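3. The fish that keeps its own counsel

Medieval writers loved to make animals do our work for us. The lion teaches mercy, the pelican teaches sacrifice, and the ant shames the lazy. What has delighted me for years about the Burkis fragment is how little of this labor its central animal performs. The pike of Jemura swallows a bishop's ring, as fish in saints' lives so often do, and then declines to be caught. The ring is never returned. The saint prays, the fishermen go home, and the poem spends its next 40 lines under the water.

Readers have tended to treat this as a fault. Csizmadia thought that a leaf had dropped out and that the missing leaf must have held the recovery of the ring. It is a sensible guess, and anyone who has read a few ring-and-fish miracles will feel its pull. But Piroska Simon's study of the gathering shows that the quire is complete, and her evidence from the pricking and the catchwords seems to me very strong. We have the whole episode. The poet meant to leave us down there with the pike!

And what a place it is to be left. The verbs change first. On land, everything in the poem is done by somebody to something: the bishop blesses, the reeve counts, the boatman hauls. Below the surface the grammar loosens, and we get long runs of verbs with no clear subject at all (drifting, silting, turning, feeding). Tedesco calls this "a syntax without hands," a phrase I wish I had come up with myself.

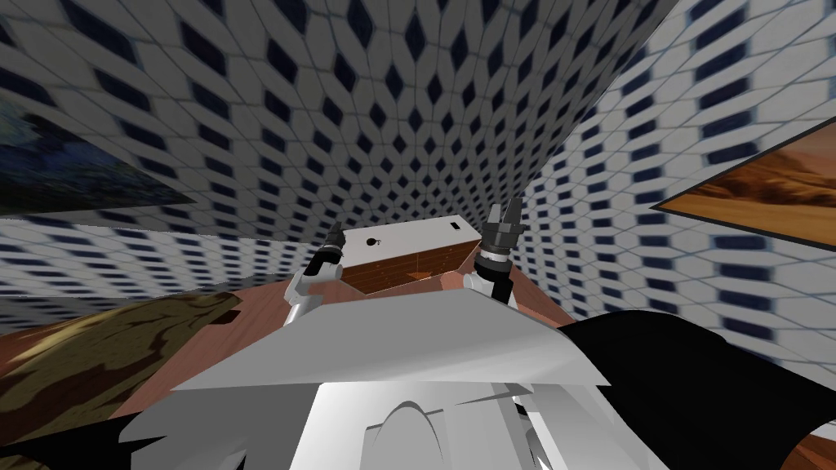

Figure 3. Interior with patterned tile and framed pictures.

3.1 Appetite and the law

The pike's hunger is the other great surprise. In the bestiary tradition, a greedy fish stands for a greedy man, and the moral usually follows within a line or two. The Burkis poet gives us the hunger in loving detail and holds back the moral. The fish eats roach, frogs, a duckling, its own young, and finally the ring, all in one breathless sentence. Gold gets no special place in the list. To the pike it is one more bright thing that moved.

I find this thrilling, and I also think it has legal bite. The fishing rights at Jemura were fought over for generations, and folio 53 of the same manuscript carries a copy of a charter that sets out who may take what from the lake, and in which season. Chidiac was the first to read the poem and the charter side by side. Her point is that the charter claims every fish in the water as property before it has been seen, let alone netted. The poem answers with a fish that holds the bishop's property in its gut. For as long as the pike stays free, the lake owns the Church, or at least a small round piece of it.
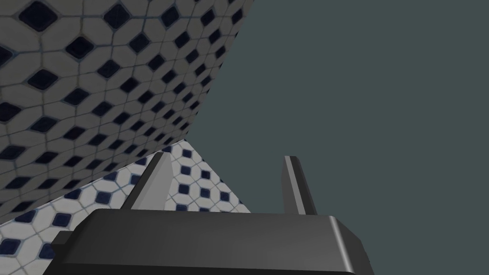
Whether a medieval audience would have laughed at this is hard to say. I suspect some did. The 1751 transcript preserves a marginal note beside the swallowing of the ring, in which an earlier reader has written only "bene" (well done). Seppälä takes it as praise for the meter, and the line does scan beautifully. I would love it to be praise for the fish.

It would be easy to overstate all this and to turn the poet into a modern ecologist. The poem still ends with a doxology, and its lake is still God's lake. Yet between the failed miracle and the closing prayer there is a stretch of verse in which no human wish is granted or even heard, and the writing there is the liveliest in the whole codex. The word for the pike's jaw, which the Minance glossary renders simply as "gate," returns at line 401 to describe the mouth of hell, and a lesser poet would have made the link do moral duty. Ours lets the echo sound and swims on.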